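Staff Forum > Operations > Packing and Gift Assortment
Topic: Handheld grippers in the assortment section - what changes for staff

Liis_Juška_Ops
Posted 25th August

Colleagues are invited to comment on the next stage of the Tikico program before the September staffing plan is approved. Under the proposal, packers in the assortment section would spend two hours of each shift handling snack packages with the handheld grippers, and the recordings would be used to train the Demau arm. Grades and base pay remain unchanged. The piece target of 200 per shift would be suspended during those hours.

line4_packer
Thank you for posting this. Suspending the target is welcome, but the notice does not say what happens to the piece bonus. If recording hours do not count toward it, staff who agree to take part will earn less than staff who decline.

Cauã Bastos
I support the proposal in general. I have used the grippers since the first trial and find the work less tiring on the wrists than box filling. It is slower, and foil packages with loose flaps require patience. I would ask that recording be listed as a skill on our training records.

pacheco_nights
I respectfully disagree with Cauã. At the Pacheco site we were also told that grades would remain unchanged. They did, but when the arm went into service the night section was reduced by two positions through transfers. Members should ask what the arm will do once it has learned from us.

Liis_Juška_Ops
In reply to line4_packer: recording hours will be credited toward the bonus at each employee's own average. The notice will be amended under reference 1803.

In reply to pacheco_nights: the arm is intended for single-item cartons. Mixed gift boxes will remain with staff through the end of the plan. I cannot give a commitment beyond that date.

line4_packer
The bonus answer is satisfactory. The second answer is not. A plan that ends in a few months is a short guarantee for people who are supplying the training material.

Pustik_rep
The staff side has requested written terms on three points: participation by consent, retraining before any transfer, and a limit of 2000 recordings per employee - after which a new agreement would be needed. Management has accepted the first point and is reviewing the others. Members who wish to add comments should do so in this thread.

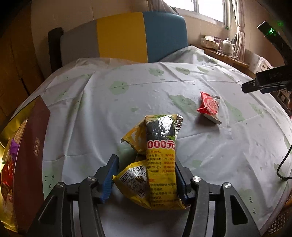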